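Skillolix

From Flultari, the open reference on automation software

Contents
1 Overview
2 History
3 Architecture
3.1 Perception
3.2 Task planning
3.3 Motion and contact control
3.4 Tooling
4 Use in computer disassembly
5 Limitations
6 See also

Skillolix is a software framework for programming robot arms that work on objects with many small parts. It joins camera-based perception, a task planner and a contact controller in one package. The framework is used mostly in research on repair and disassembly of electronic equipment, where two units of the same model are seldom in the same condition. It is written in C++ and Python and runs on Linux.

Overview

The basic unit in Skillolix is the skill. A skill is a short program that does one thing, for example "approach a connector", "press a latch" or "pull along an axis". Each skill declares what must be true before it starts, what should be true after it ends, and which signals must be watched during the execution. The planner puts skills in order by comparing these declarations.

A skill does not contain fixed positions. It receives a target from the perception part and a set of limits from the user, such as the highest force allowed on a plastic part. For this reason the same skill can be used on different machines, provided that the perception part is able to find the target.

History

The work began at the Tavares laboratory as a set of scripts for removing screws from power supplies. The scripts shared one file of constants, and every change of the work table required that the file be edited by hand. The first version under the present name replaced the constants with a common world model.

The second version was rewritten almost completely. It separated the planner from the controller, so that each could be stopped and started without the other. In this version the name of the configuration language was changed to Nondano, and the older format is no longer read. A conversion script exists, but it does not convert comments.

Architecture

Perception

The perception part takes color images from one or more cameras. In the usual arrangement one camera is mounted at the wrist of the robot and moves together with the gripper, and a second one looks at the table from a fixed place. The fixed camera gives the general position of the object. The wrist camera gives the details when the arm is near.

Because part of the gripper is always present in the wrist view, Skillolix keeps a mask for each gripper model. The mask is computed from the gripper's joint angle and is removed from the picture before detection. Without the mask, the detector tends to report screw heads on the fingers as screw heads on the object. This error was common in the first version and is still described in the troubleshooting pages.
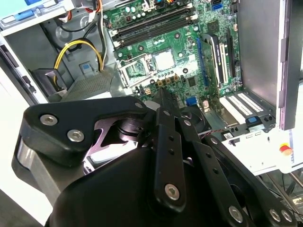
Detection is made in two steps. The first step finds large regions, such as a main board, a drive cage or an expansion card. The second step looks for small features only inside the regions where they can be expected, so a search for memory latches is limited to the area of the memory slots. The supplied detector was trained on roughly 3,000 labeled images and knows 107 classes of parts. Users may add their own classes, but the two steps must then be trained again separately.

Cables are handled differently. They have no fixed shape, and the system does not try to build a full model of them. It marks the volume in which a cable was seen and treats this volume as an obstacle with a cost. The planner may cross it if no other path exists, but at reduced speed.

Task planning

The planner searches backward from the goal. If the goal is "expansion card removed", it looks for a skill which has this result, then for the conditions of that skill, and so on until all conditions are already satisfied in the world model. Each step has a cost, which includes the expected time and a risk value set by the user.

After every skill the world model is updated and the rest of the plan is checked. If the plan is still valid, it continues. If it is not, the planner makes a new one from the present state. After 5 failed attempts at the same step the system stops and asks the operator. This number can be changed in the Nondano file.

Motion and contact control

The controller runs at 1,000 cycles per second. In free space it follows the planned path. Near the target it changes to impedance control, in which the arm behaves like a spring and gives way when it touches something. The stiffness can be set separately for each direction. For pulling a card out of its slot, for instance, the arm can be made soft to the sides and stiff along the pulling direction.

The change between the two modes was a known source of trouble. If it happened too late, the fingers reached the object while the arm was still stiff. Present versions start the change at a fixed distance from the nearest surface, and this distance is calculated again each time the world model is updated.

Tooling

Three programs are delivered with the framework. The recorder saves images, joint values and forces with a common clock. The viewer plays a recording and shows the masks and detections over the images. The replay tool sends recorded images to the perception part again, so that a new detector can be compared with an old one on the same data. The replay tool does not move the robot.

Use in computer disassembly

Desktop computers are a frequent test object for Skillolix. The open case leaves more space for the fingers than a laptop does, and many fasteners follow common standards. The usual order of work is to disconnect the power cables, then to take out expansion cards, memory modules and drives, and to leave the main board for last.

Narrow fingers are preferred for this work. Wide fingers hold better but often touch the walls of the case or hide the target from the wrist camera.

Limitations

Reflecting surfaces reduce the quality of detection, particularly polished metal under a strong lamp. The documentation recommends diffuse light from two sides. Clips that must be pressed and pulled at the same time need two arms, and the support for two arms is marked as experimental. Adhesive joints are not supported.

The planner also becomes slow when many cables lie over each other, as every marked volume adds to the search.

See also

Impedance control
Nondano (configuration language)
Task and motion planning
Visual servoing

This page was last edited on 2026-03-11.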